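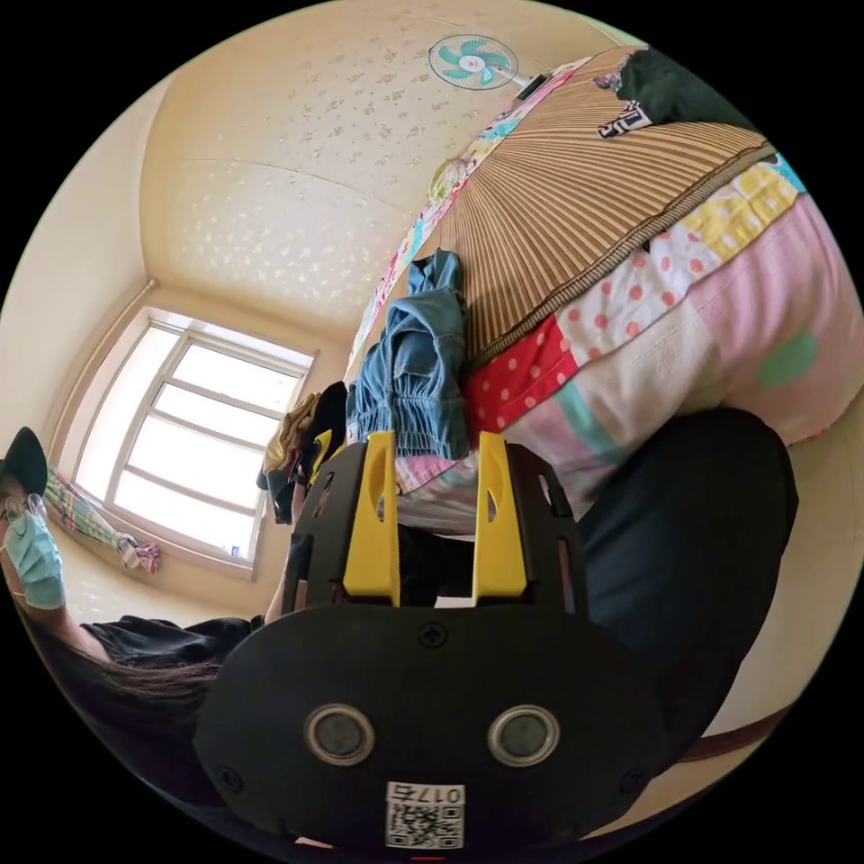
A black cap, a blue mask and a patch of pink fabric.

About Skinda

Skinda sells sheets, duvet covers, pillowcases and a small number of blankets. We began in a single unit on the Grelen trading estate and we are still on the Grelen trading estate, two doors further along, with a better roof. If you were expecting a story about a grandmother's linen cupboard or a life-changing trip to a mill in the mountains, we don't have one. We had worked for other bedding companies and were fed up with the things we were asked to write on the packets.

We distrust most of what is said about sheets, and we would rather say why than pretend to be above it.

Thread count, to start with. A number on a packet is supposed to tell you how many threads there are in a square inch of cloth. Fine. But thin yarns can be twisted together and each one counted as its own thread, and the number climbs while the cloth hardly changes. We have handled sheets sold as 600 that felt like a raincoat and went bobbly at the foot end. We have also slept well on plain cotton with a number too low for anyone to boast about. We print the thread count on our labels because customers ask for it, counted one way and one way only. We don't think you should choose by it.

Then there is "hotel quality". Which hotel? Hotel sheets are bought to survive a commercial laundry and to look flat from the doorway. Those are decent aims if you run a hotel. They may have very little to do with how you want to feel at two in the morning in August.

"Cooling" is another word we've stopped using. A thin, open weave lets heat out and a thick, brushed one keeps it in, and that is about all there is to it. We were once offered a finish that was meant to make cotton cool to the touch. It did, for a few washes. After that it was cotton.

We do not know whether our sheets will help you sleep. Lots of companies in our trade seem very sure about theirs. Sleep depends on the neighbours, the baby, what you had for dinner, your knees. A sheet that fits the mattress and doesn't itch is one less thing to be annoyed by, and we are happy to be judged on that.

What we make

Two weaves for most of the year: percale, which is crisp and a bit noisy when new, and sateen, which is smoother and heavier and creases less. There is also a brushed cotton that we sell from the autumn until March. People write in every spring asking for it and we say no, mainly as we've run out.

Our blankets are called Rarnora. The name means nothing. We wanted a word that wasn't already on somebody's candle, and it took far longer to agree on than the blankets did. They are wool and they are slightly scratchy. Put a sheet under them.

Fitted sheets come in three depths. Please measure your mattress before ordering, with the topper on if you use one. 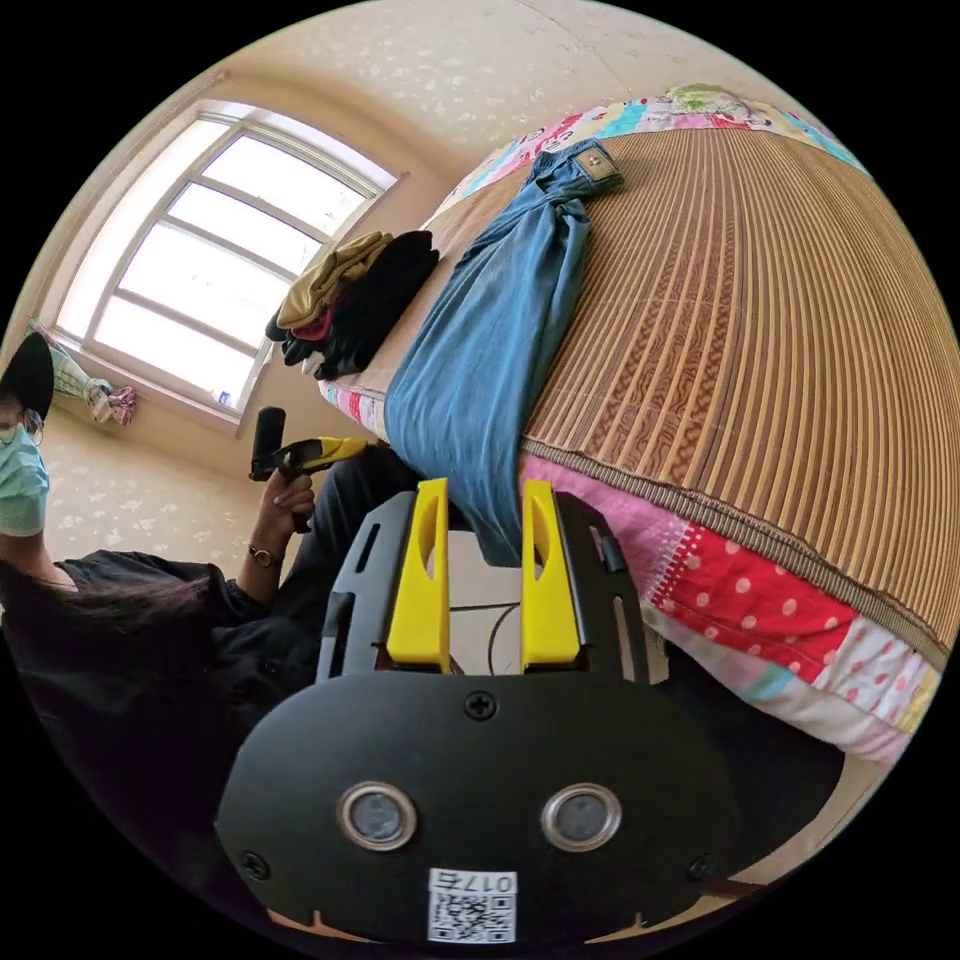
Half of all the emails we get are about corners that ping off in the night, and almost all of those come down to a deep mattress and a shallow sheet. The rest are our fault. We had a bad run of elastic a while back, replaced what people told us about, and changed the supplier. If yours is from that time and has gone slack at the corners, tell us, even if you've lost the receipt.

Where it comes from

The cotton is woven abroad and the cutting and sewing is done for us by Gebretsadik, a workroom we have used for nine years. They were sewing curtains before they ever sewed a sheet and they still think our hems are too fussy. They are probably right about the pillowcases.

We would like to tell you exactly which field the cotton grew in. We can't. We can follow it back to the spinner, and beyond that we have paperwork, which is a different thing from knowing. Some companies our size claim to know a good deal more than that — perhaps they do. Until we can check it ourselves we'll leave the map and the smiling farmer off the website.

The same goes for "sustainable". Cotton takes water and land, dyeing takes more water, and lorries are lorries. The most useful thing we can suggest is that you keep the sheets you already own until they wear through, and buy from us or someone else after that. Our accountant has asked whether this paragraph needs to be here.

Returns and complaints

You can send bedding back after you've slept on it. We don't resell it. Sheets that come back in good order are washed and passed on to a local furniture charity, and the others get cut up for rags.

We don't run a sale. A price that is crossed out for most of the year was never the price. When ours go up we put the new one on the site with the date beside it, and the old one is left there for anyone who wants to compare.

Reviews are all shown, oldest first, including the one about the smell.

Page last changed Monday, July 11, 2022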